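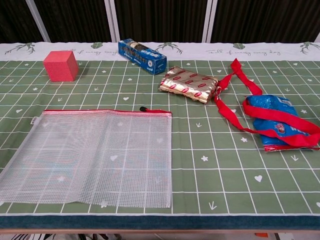
**FATTON, Victoria, June** — I've got a rule about op shops, which is that I'm allowed in if I've got a list. The list this time said "soup bowls, 4". I came home with a fondue set, a wool blanket with someone's initials on it, two novels I already own and no soup bowls whatsoever.

I blame Fatton. It's a one-bakery town up the Erkitz road, you'd drive through it in a minute and a half if you weren't stuck behind a ute full of hay, and somehow it supports three second-hand shops. Three! My mum used to bring us here in the school holidays when it was too wet for anything else, and we'd each get a couple of dollars and be told not to come back with anything that needed batteries. I still think of the main street as the place where I bought a single roller skate.

The best of the three is Paiva, in the old produce store behind the pub. It's run by Thanasis Athanasiadis, who took it over from his aunt and has changed almost nothing except the lighting and the heater (thank goodness for the heater). I turned up at ten past nine, before he'd put the sign out, and he handed me a box of saucers to carry in as though I worked there.

"You're here for bowls," he said. "Everyone wants bowls in winter. Come back when it's hot and I can't give them away."

He prices things by feel. I watched him pick up a casserole dish, turn it over, tap it with a knuckle and write $11 on a bit of masking tape, and when I asked how he'd got there he looked at me as if I'd asked how he'd chosen his own name. The dear stuff lives in a cabinet near the counter, and the dearest thing in it that morning was an Irnov coffee service, brown glaze, complete down to the sugar bowl, at $147. I'd have said madness. A woman in a beanie bought it while I was still reading the tag.

Irnov, if you haven't caught the bug, is what people drive up from the city for. It's heavy stoneware the colour of strong tea, and half the sheds in the district seem to have a carton of it under a tarp. Jaanus Rebane has rather more than a carton. He's a retired fitter and turner, he lives out past the silos, and he keeps a ledger. An actual ledger, with a ribbon. When I visited he'd just entered piece number 2913, a gravy boat with a chip he described as "honourable".

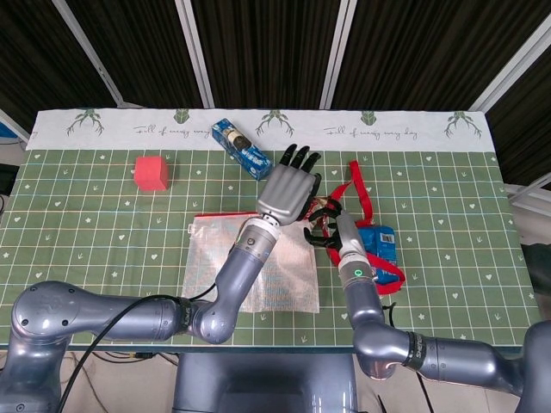 *Page last changed: June, 4.10 pm*

I'd expected Jaanus to be a bit fierce about condition, the way collectors can be, but he eats his tea off the stuff every night and puts it through the dishwasher. He reckons his wife would've left him otherwise. What he can't stand is people who buy a set and split it up to sell online, one lonely cup at a time. He went on about that for a good while, and then he went and found me a bikkie, and then he went on about it some more.

I asked whether he ever looks at the linen. He doesn't. More fool him, because linen's where I lose my head. Good sheets are scarce now, and real damask goes early, but the tablecloths! People are so much more cheerful in tablecloths than they are in curtains. I've got a soft spot for the ones with writing on them. There's a green one I love, all white grid lines and tiny hearts, with deer heads along the border and "Full of energy every day" in loopy script, and I can't think of a nicer thing to be told over the Weet-Bix when I've had five hours' sleep.

Thanasis keeps his linen folded in a chest freezer with the lid off (it doesn't run, don't panic) and the trick is to go in from the bottom. The top layers have been picked over by the regulars. Take anything promising out to the window, open it right up and look along the fold lines, that's where cotton goes first. Rust marks I'll live with. Candle wax comes out with brown paper and a warm iron. Mothballs are another matter, I've had a blanket airing on the back verandah since Easter and the dog still won't walk past it.

The other two shops in Fatton deserve a look as well. The one beside the servo is mostly clothes and jigsaws, and I'd only trust the jigsaws that are taped shut. The hall shop does furniture out the back, and if you've got a trailer you should ask about the wardrobes, they're always trying to shift wardrobes. Bring cash, because the card machine up there comes and goes with the weather. The bakery sells out of the curried beef pies by noon.

I rang Thanasis last night about the bowls. He's got six, they don't match, and he's put them under the counter for me.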